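We use cookies to remember your sign-in and your saved threads. By continuing to browse you agree to our cookie notice. Accept / Manage

Cidasden Community Help > Storage and Tidying

Open box of thin wires, how do you keep it from turning into a nest?

plamonattic
Posted Aug 8, 2025

Hello everyone, and thank you in advance, because I have read this board for ages and never had the nerve to post. I have one cardboard box where all my thin hookup wire lives (red, yellow, blue, green, black, you name it) and every time I want one piece I end up lifting out the whole lot like spaghetti. I did loop everything into bundles back in October and felt very proud of myself, but the bundles have all made friends with each other since then.

For now I lay a flat white board over the top so things don't fall in, and I put a strip of foam along the rim. The cardboard is getting pretty ragged too. I'd love to keep the box if I can, as it fits my spot so nicely, but I'm open to being talked out of it!

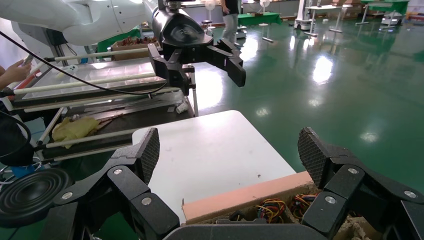 The wire box with its board on top and the pink foam on the near rim.

There are 110 pieces in there, give or take none, I counted them one rainy evening. Most are short. Would you sort by color or by length? And is there any trick for the torn cardboard, or is it a lost cause?

lambertlane

Oh, I feel for you, I had a box just like it for years. My vote is length first and color second. When I'm in the middle of something I nearly always know how long a wire I need, and I'm much less fussy about whether it's blue or green.

What worked for me was giving up on loops, at least for the short ones. Lay them straight, gather a small handful, and put a soft hook-and-loop tie at each end, so 2 ties per bundle. A single tie in the middle lets the ends fan out and grab their neighbors, and then you're right back where you started. The long ones can stay looped, but drop each loop into its own zip bag and squeeze the air out. I got mine down to 11 bundles and I can find anything now, even before coffee.

As for the cardboard, trim off the fluffy bits with sharp scissors and fold wide paper tape over the edge, half inside and half outside. Press it down well with the back of a spoon. It won't be pretty but it holds! I'd keep the foam where it is, it sounds like a nice soft edge to reach over.

clilteck_fan

just get a drawer unit. cardboard sheds dust and you'll be taping it forever. I have the Clilteck one and it's fine, the labels peel though

Newer in Storage and Tidying
- Best tape for mending a cardboard box
- Shallow trays on a rolling cart, do they slide?
- Labeling small bags so the ink stays put
- What do you keep under your workbench?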